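La mesa blanca, la cesta y yo

Vengo con ganas de hablar de mesas, aviso. En el último boletín os pedí que me contarais qué es lo primero que se os desordena en el sitio donde trabajáis, y han llegado casi 290 respuestas, que para una sección que empezó hablando de perchas me parece una barbaridad (¡gracias!). Las he leído todas, unas en el tren y otras en la cama, y gana la mesa por goleada. Los cajones quedan muy lejos, y el suelo sale en bastantes menos mensajes de los que yo esperaba, cuando en mi casa el suelo va siempre un paso por delante de todo lo demás.

Muchos preguntáis por las mesas blancas. Que si se ven sucias enseguida, que si cansan la vista, que si parece que uno trabaja en una clínica. Yo estuve años en contra, lo reconozco. Tenía una de madera oscura heredada de mi tía, preciosa y completamente inútil, porque allí se perdía cualquier cosa negra: los cables, el ratón, los bolis, una vez hasta las gafas de sol durante una tarde entera. Cuando nos mudamos a Handano, que es el local grande que compartimos desde agosto, todas las mesas eran ya blancas y no hubo nada que discutir. A las dos semanas estaba convertida. Sobre blanco se ve todo, y lo que se ve se acaba recogiendo, aunque solo sea por no seguir mirándolo. Eso sí, también se ve el cerco del café, así que tengo una bayeta siempre a mano y la paso por la mañana, antes de sentarme, con agua y una gotita de jabón. Los limpiadores con alcohol los dejo para la tinta.

Y luego está lo de las cestas, que es a lo que iba. Nos dio por las de plástico blanco, rectangulares, abiertas por arriba y con ranuras en los lados. Son feúchas, pero se apilan, se lavan en el fregadero y al estar abiertas no hay tapa que se pierda. Mervin Bouchard, que comparte pasillo conmigo, defiende las cajas con tapa y ha llegado a enseñarme el catálogo de Gullex abierto por la página de las tapas. No le he hecho caso. Una tapa es una invitación a poner algo encima, y de ahí a la torre hay un paso.
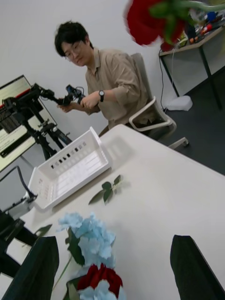
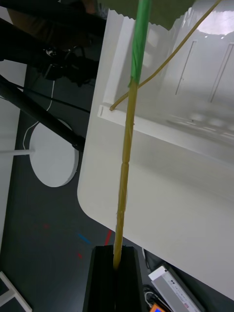
Mi manera de usar la cesta es muy tonta. A media tarde, cuando ya no me entra nada más en la cabeza, la pongo en la mesa y meto todo lo que no sé dónde va. Sin pensar, a puñados. Después me levanto, doy una vuelta por la sala con la cesta en la cadera y voy soltando cada cosa en su sitio, y lo que sigue dentro al terminar la vuelta es que no tiene sitio. A eso hay que buscárselo o decirle adiós. La primera vez me quedaron dentro tres cargadores que no cargaban nada, una llave y un montón de gomas elásticas. La llave la he colgado junto a la puerta, por si alguien la reconoce.

Otra cosa que ha salido mucho en los mensajes: la cinta de colores. Una lectora que firma como Ross me escribe que ha marcado con cinta el suelo de su taller para saber dónde va cada mesa y que su socio se ríe de ella. Pues yo estoy con Ross a muerte. La cinta en el suelo es lo más barato que hay para que las cosas con ruedas vuelvan a su sitio, y se quita el día que cambias de idea (si es de la buena, que la del bazar deja un pegote que hay que rascar con paciencia y aceite de cocina). Mi consejo es usar pocos colores y apuntar en algún lado qué significa cada uno, porque dentro de tres meses no os vais a acordar de si el verde era el de las mesas o el de las sillas. También sirve para palos, mangos y demás cosas largas -- una vuelta de cinta de un color fuerte cerca de la punta y se encuentran desde la otra punta del cuarto.

De las sillas me habéis preguntado menos, pero lo dejo dicho: respaldo de malla si pasáis calor, y ruedas que podáis desmontar. Las ruedas recogen pelos, hilos y, cómo no, trocitos de cinta. Yo las limpio con unas tijeras viejas de punta fina cada cambio de estación y hay que ver lo que sale de allí. La silla que tengo en casa es una Bultton de segunda mano que me costó 57 euros y que chirría solo cuando me echo hacia atrás, de modo que me mantiene derecha la mayor parte del día.

Y los cables, ay, los cables. Con ellos no tengo ningún truco. Los que cuelgan por el borde de la mesa los sujeto con una pinza de la ropa y los que cruzan por arriba los dejo cruzar, que bastante tengo. Si alguien ha encontrado un sistema que aguante más de un mes sin parecer un nido, que me escriba y lo saco en el próximo número con su nombre bien grande.

Para la vez que viene estoy preparando lo de las estanterías altas, que me lo pedís desde la primavera. Necesito fotos de las vuestras tal como están, sin ordenar antes, por favor, que luego me mandáis revistas de decoración y así no hay quien aprenda nada. Las podéis enviar contestando a este mismo correo. Y Mervin pide que conste que sus tapas cierran de maravilla.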